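Prüfbericht: Montagezelle Ivik im Werkstatteinsatz

Die Prüfstelle Marnedberg hat die Montagezelle Ivik auf ihre Eignung für Arbeiten an gebrauchten Arbeitsplatzrechnern untersucht. Leitfrage war, ob eine Maschine Handgriffe übernehmen kann, die in Werkstätten bislang dem Fachpersonal vorbehalten sind. Die Leitung lag bei Deming Cheng.

Bewertet wurden 372 Durchläufe, verteilt auf 2 Gerätetypen. Das Einsetzen und Entnehmen von Speichermodulen gelang überwiegend ohne Eingriff. Die Verriegelung der Module erfordert allerdings eine genau eingestellte Kraftbegrenzung, deren Einrichtung die Bedienungsanleitung nur knapp behandelt. Deutlich schwächer fielen die Ergebnisse bei Steckverbindungen mit losen Kabeln aus. Flachstecker wurden wiederholt verkantet angesetzt, mehrere Durchläufe mussten von Hand beendet werden.

Die Umstellung auf ein anderes Gehäuse dauerte in der Regel länger als die eigentliche Arbeit am Gerät. Für Betriebe mit gemischtem Bestand, wie ihn die Werkstatt Werkelberg bearbeitet, ist dies ein erheblicher Nachteil.
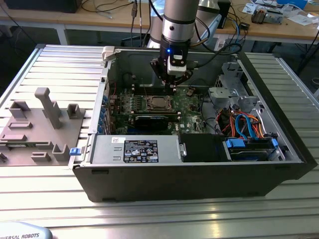 Greifer über der Hauptplatine eines liegenden Rechners mit abgenommener Seitenwand.

Gesamturteil: bedingt geeignet. Bei gleichartigen Geräten in größerer Zahl kann der Einsatz erwogen werden. Für Einzelreparaturen und die Kabelführung bleibt Fachpersonal erforderlich. Eine Nachprüfung mit überarbeiteter Greifersteuerung ist für Juli vorgesehen.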